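Wimcombe Community Garden
Seasonal Garden Assistant (part-time)

Wimcombe is hiring one part-time garden assistant for the coming season. The garden has 62 rented plots, a greenhouse, and a tool room that members borrow from. The assistant reports to the garden manager, Dayana Escobedo.

The job runs 20 hours a week through the end of June, with a possible extension. Hours are mostly mornings. Some weekend work is required during plant sales.

What you will do
Water and weed the shared beds
Start seedlings in the greenhouse and move them outside
Turn compost and haul mulch
Check hand tools in and out at the tool room table 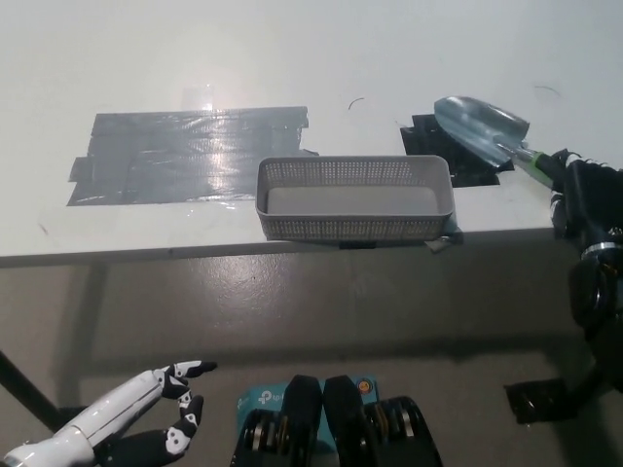 What we are looking for
At least one season of paid or unpaid gardening work
Able to lift 50 pounds and work outside in bad weather
Comfortable talking with plot holders, including new gardeners
A valid driver's license
Spanish or Polish is helpful but not required

Pay and benefits
Pay is $400 a week. You also get a free plot for the season and 2 paid days off. Work gloves and rain gear are provided. Boots are not.

Training
Hubert Olszewski runs the first week of training, which covers the irrigation timers, the compost schedule, and tool care. Training hours are paid at the regular rate. 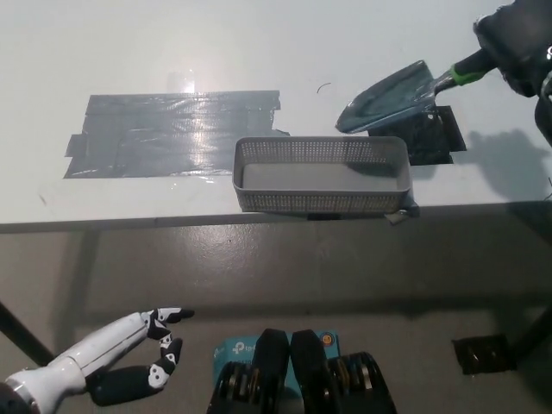 Basket and tabletop, Wimcombe.

How to apply
Send a resume and the names of two references to Dayana Escobedo at the garden office, or drop them off in person. No cover letter is needed. Applications are due October 15, 2022. Interviews are held at the garden and include a short walk through the plots.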